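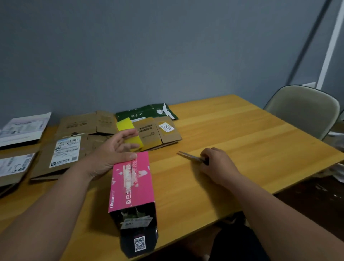

On Thursday the packing arm stopped again, and this time it stopped with a box in its grip. I want to write down what happened while I still remember it well.

The program is simple. A person opens a box, puts the item in and closes the flaps, and the arm from Stunine is taught to copy these moves. For 1012 cycles it had no problem. Then a flap stayed a little bit open, the arm pressed on it, and the force reading went up to the limit. It should let go at this point. It did not let go. It kept pressing until I hit the stop button.

My first idea was a bad sensor, so I changed it and lost a whole evening. The sensor was fine. In the log I found that the release command was sent, but the controller was still waiting for an older command to finish. The wait had no time limit. I had removed the limit myself in August, when I was testing slow moves, and I forgot to put it back.

I was not hurt, but my fingers were near that flap a minute before – I don't like to think about it. So now I do the folding by hand again and the arm has its power off. 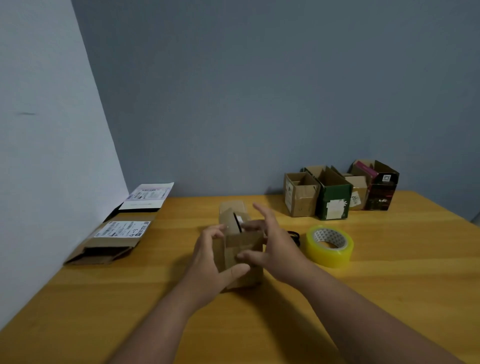
Roscoe Obi wrote to me that putting the limit back is not enough, and that the release should never wait in the same line with normal moves. He had the same fault on his Flirkley controller and solved it with a separate circuit for the gripper. I will try this next week, first with no box and at 30 percent speed.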